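Bananas ripen too fast in storage, how to slow them down?
Posted 12 March 2022 in Food Storage
Tags: fruit, ethylene, ripening

Nostis

I buy bananas once a week for a small shared kitchen. They are mostly green with yellow sides when I get them and fully spotted four days later. I would like to get seven days out of a bunch without refrigerating it. Current setup is a woven basket on a white table against an inside wall, no direct sun. Room temperature is 72 F during the day and a little lower at night. Apples and other fruit are kept in the same area.

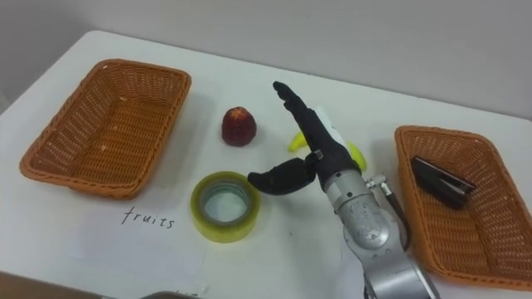
Baskets and fruit on the table

What I have tried so far:
Plastic wrap around the crown of the bunch. Gained maybe one day.
Splitting the bunch into single bananas. No difference that I could measure.
Closed paper bag. Much worse, as I should have expected.

I don't want to buy a hanging hook unless there is a reason to believe it works. Is the basket the problem, or the temperature, or the other fruit?

Stevens
Accepted, 17 votes

Temperature first, other fruit second, basket a distant third.

Bananas are climacteric. Once ripening has been triggered, the fruit makes its own ethylene and the process runs to the end whether or not you remove the outside source. Most commercial bananas are gassed in a ripening room before they reach the store, so a bunch showing yellow has already been triggered. From that point you are only controlling the rate, and the rate depends mostly on temperature. At 72 F, four to five days from half-yellow to spotted is normal. At 60 F you would likely get your week. Do not go below 56 F while they are still green. Chilling injury sets in, the peel turns a dull gray, and the flesh may never soften properly after that.

Apples give off a fair amount of ethylene. Move them to another room or put them in the refrigerator, where they keep longer anyway. Citrus gives off very little and can stay where it is.

The wrap on the crown is often recommended. Ethylene comes out through the peel as well as the stem, so I would not expect much from it. Your one day is within the variation between bunches.
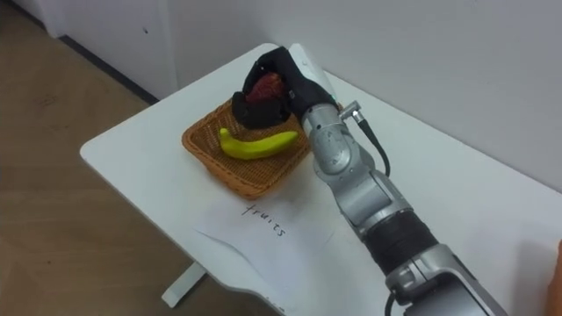 As for the container, an open weave with low sides is fine. Air moves through it and gas does not collect the way it does in a bag or a deep bowl. What a basket does cause is pressure marks where the fruit rests on the weave, and those go brown early. Put the bunch down with the curve facing up so that the tips and the crown take the weight, or fold a cloth under it. A hook solves the same bruising problem and has no real effect on ripening.

When they reach the color you want, refrigerate them. The peel will darken within a day or two and the inside will hold for several more. I know you said no refrigerator, but it is the only step that makes a large difference at that stage.

If you want to test any of this, split one bunch between two locations and write down the date each half shows its first spots. Comparing this week's bunch with last week's tells you very little, especially in January, when fruit may have been chilled on the truck.

Junov
2 votes

just buy them greener. or buy half now and half later in the week. I keep mine in the garage

Nostis

Thanks. Apples are now in the refrigerator and the bunch has gone to a back hallway that stays at 63 F. Will run the split test with the next purchase.

Stevens

63 F is good. Check the hallway at night too. If it has an outside door it may drop under 56 F in cold weather, and the green ones should come back in when that happens.

Related topics
Does ripening slow down in the dark?
Freezing bananas with or without the peel
Gray peel after transport, safe to eat?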